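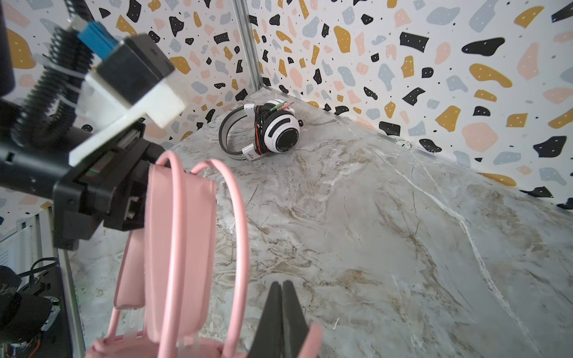
图 4-1 腕部相机视角:粉色头戴式耳机位于夹爪处,后方地面上为白黑色耳机

首页 | 目录 | 上一节 | 下一节 | 索引

4.3 开放日演示:耳机抓取

本节适用于 Brukdale 演示单元在开放日和来宾参观时的使用。操作员须已完成第 3 章的关节回零和相机检查。演示负责人为 Karlijn Groen,现场讲解由 Vasco Teixeira 担任。

准备

1. 打开控制柜电源,等待状态页显示“就绪”。
2. 检查腕部支架。白色支架上的扎带应扎住黑色波纹套管,套管不得绷直。
3. 将 2 副耳机放入工作区。有线耳机的线缆先盘好,搭在耳机上,插头不要压在耳罩下面。
4. 打开腕部相机画面,确认能看到夹爪指尖和角落处的铝型材立柱。看不到立柱时,按 3.6 节重新调整相机角度。
5. 将画面投到来宾侧的显示屏。

注意:墙面花纹和大理石纹地面是演示布置的一部分,请勿用白纸或布遮盖。更换背景后须重新采集参考图像。

演示

6. 在程序列表中选择“Flalletdale-耳机”,速度保持默认值。
7. 请来宾退到黄线以外,按下“开始”。
8. 机械臂下降后,在画面中查看头梁与指尖的相对位置。头梁偏出抓取范围时按“暂停”,用手柄微调,再按“继续”。
9. 抬升高度设为 300 mm。头梁较软的耳机抬起后会摆动,待其静止再平移。
10. 放下耳机,机械臂回到等待位。一轮演示约需 2 分钟。

警告:机械臂未回到等待位时,任何人不得将手伸入工作区。来宾要求亲手摆放耳机的,先按急停,由操作员陪同。

常见情况

夹爪闭合但未夹住:多为指尖碰到耳罩外壳。将耳机转动少许后从第 7 步重做。

线缆缠住指尖:按急停,手动松开夹爪,取下线缆。不要用“后退”键硬拉。

画面卡顿:关闭显示屏一侧的录像功能,仍无改善时重启相机服务。

结束

11. 取出耳机,放回 Geerts 工具柜第二层。
12. 在演示记录表上填写轮次和中断原因,交 Hema Bhat 存档。3 月试讲共记录 168 轮,表格格式沿用当时的版本。
13. 关闭控制柜电源。

本节修订:2025年4月6日,Bram Claeys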